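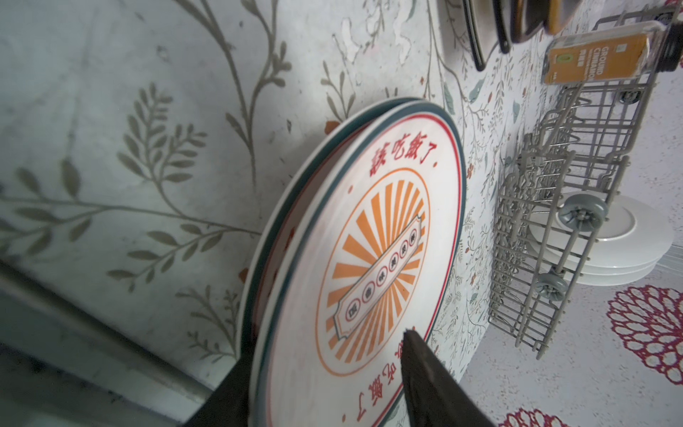
Plates stood against the wall, the front one printed in red with 該吃飯了.

Shared 6 times · 2 comments

Who Sets the Table? Family Meals and Shared Eating in Bineck
Student project report by Esperanza Rivas

When our teacher asked us to pick a topic from our own neighbourhood, I thought straight away of dinner. I grew up in a house where you did not start until my grandmother had sat down, and I had always assumed everybody else did the same. Then I started eating at friends' places and found that some families ate in front of the telly, some ate in shifts, and one family (lovely people, the Huttunens) had their main meal in the middle of the afternoon and just picked at bread and cheese later on. So my question became a simple one: how do families in Bineck decide when and where they eat together, and who does the work of making it happen?

How I went about it

I wrote a one-page survey and handed it out at school, at the Pokgate library and at the counter of the Gustetti bakery, where the staff were kind enough to keep a pile beside the till. I got 162 back, which was far more than I had hoped for. After that I sat down with 6 households for a longer chat, usually in the kitchen, and usually with something to eat put in front of me whether I asked or not.

I left out questions about money. My teacher and I talked this over and agreed that people might feel judged, but I do think it leaves a hole in the work, and I'll come back to that further down.

What people told me

Most of the families who answered said they tried to eat together in the evening, and the thing that got in the way more than any other was sport training. Wednesday was the worst night by a long way. One mum told me she had given up on cooking that day and called it "toast night", and her kids now look forward to it more than the roast.

The part I enjoyed most was hearing how people get called to the table. I had not even planned to ask about it! One grandfather rings a bell that came from a farm. Another family sends a message to the group chat, even when everyone is in the house. In Cantonese and Mandarin speaking homes I was told about the phrase 該吃飯了, meaning it's time to eat, and one father explained that where he grew up, asking a neighbour whether they had eaten was a way of saying hello. My own family just yells.

As for who does the work, the answers were less cheerful. Mothers and grandmothers did most of the cooking in the homes I visited, though setting the table and washing up were often given to the children. Two teenagers said they would like to cook more but were told they made too much mess — I have some sympathy with both sides there.

Problems with the project

The bakery surveys probably came from people who like food and have time to stop, so they may not speak for shift workers. I also only wrote the survey in English, and if I did it again I would ask for help with at least one other language. And by leaving out money, I couldn't say anything about families who would like to sit down together but are both working evenings to cover the rent.

What I would do next

I'd like to go back to the same kitchens during the school holidays, when there is no training, and see whether the table fills up again. Mrs Huttunen has already told me to come hungry.

2 comments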